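**COMUNICADO DE IMPRENSA**
Setembro

# Otness leva robôs de dois braços à preparação de cestos de fruta em Blackburn

A Otness, empresa de preparação e distribuição de cestos de fruta e legumes para escritórios, vai introduzir estações robotizadas de dois braços na sua unidade de Blackburn. O sistema chama-se Hovedier e foi desenvolvido em conjunto com a Flernonora, que fornece os braços, as garras e o software de controlo.

A unidade emprega 53 pessoas. Segundo a empresa, nenhum posto de trabalho será eliminado com a entrada do sistema, e o compromisso ficou escrito num acordo assinado com os representantes dos trabalhadores antes do início dos ensaios.

Os ensaios de bancada decorrem com cestos de vime, fruta, legumes e objetos variados sobre a mesa, para que o sistema aprenda a distinguir o que deve ser recolhido do que deve ficar onde está. Um pêssego, umas bananas e uma tesoura exigem decisões diferentes, e a mesa raramente está arrumada da mesma maneira duas vezes seguidas.
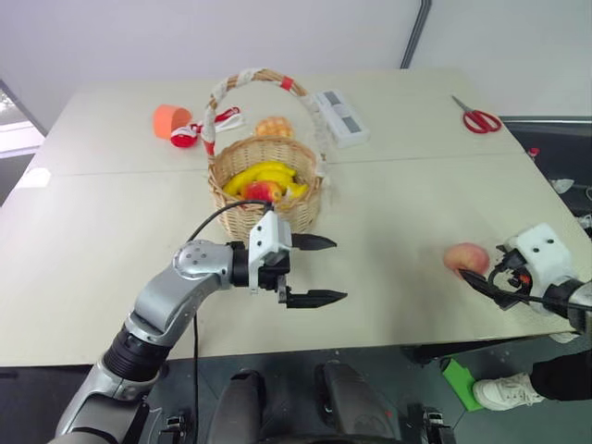
## O que muda para as equipas

Na linha atual, cada operador enche até 200 cestos por turno. O trabalho é feito de pé, com o mesmo movimento do ombro e do pulso, e a rotação entre postos é curta. A partir da entrada em serviço do Hovedier, o enchimento dos cestos de composição fixa passa para as estações robotizadas. As encomendas personalizadas, o controlo de qualidade e o acabamento continuam a ser feitos à mão.

Serão abertas 27 vagas internas de formação para a função de técnico de estação. A formação dura 5 semanas, é paga e decorre dentro do horário de trabalho. Quem a concluir passa para o escalão salarial seguinte. Quem preferir ficar na linha manual mantém o posto, o horário e o salário que tem hoje.

«Ouvi colegas preocupados e eu própria tive dúvidas», afirma Lorraine Cheetham, chefe de turno na unidade. «Pedimos que as regras da mudança fossem postas por escrito e foram. O que ainda quero ver é como fica o ritmo da linha manual quando as duas trabalharem lado a lado.»

O acordo prevê que o ritmo da linha manual não seja fixado em função da velocidade dos robôs. Prevê também que os dados recolhidos pelas câmaras das estações não possam ser usados para avaliar o desempenho individual. A revisão destas cláusulas será feita ao fim do primeiro ano, com a presença dos representantes de ambos os turnos.

## Pegar sem marcar a fruta

A maior parte do trabalho de engenharia tem sido dedicada às garras. Uma força adequada para uma laranja deixa marca num pêssego, e um pimento tem ombros irregulares que mudam o ponto de contacto de peça para peça. Os dedos da garra têm almofadas com textura em losango na face interior e aproximam-se do produto abertos, com folga dos dois lados.
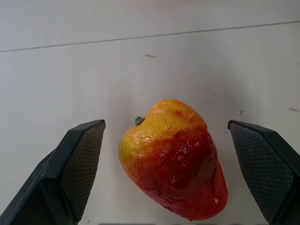
O fecho é feito em duas fases. Na primeira, os dedos encostam e o sistema confirma a posição. Na segunda, a força sobe até ao valor definido para aquele tipo de produto. Se a leitura não corresponder ao esperado, a garra abre e o braço recua, e a peça fica assinalada para ser tratada por um operador.

«Passámos muito tempo a ver como as pessoas da linha pegam nas coisas», explica Howard Lightfoot, engenheiro responsável pelo projeto na Flernonora. «Os operadores mais experientes rodam a peça antes de a pousar, para esconder uma mancha ou encaixá-la na seguinte. O Hovedier ainda não faz isso bem. Por agora, essa parte fica com eles.»

Sadia Khokhar, diretora de operações da Otness, indica que a passagem será gradual. A primeira estação ficará ao serviço do turno da manhã, com um técnico sempre presente, e só depois de avaliados os resultados será instalada a segunda. A formação do primeiro grupo começa antes da chegada do equipamento à linha.

As candidaturas internas às vagas de técnico estão abertas e devem ser entregues ao chefe de turno. Não é exigida experiência anterior em robótica.

## Sobre a Otness

A Otness prepara e entrega cestos de fruta e legumes a empresas, escolas e hotéis. A unidade de Blackburn trabalha em dois turnos.

## Contactos para a imprensa

Callum Clegg, comunicação, Otness
Jamie Wragg, relações com os media, Flernonora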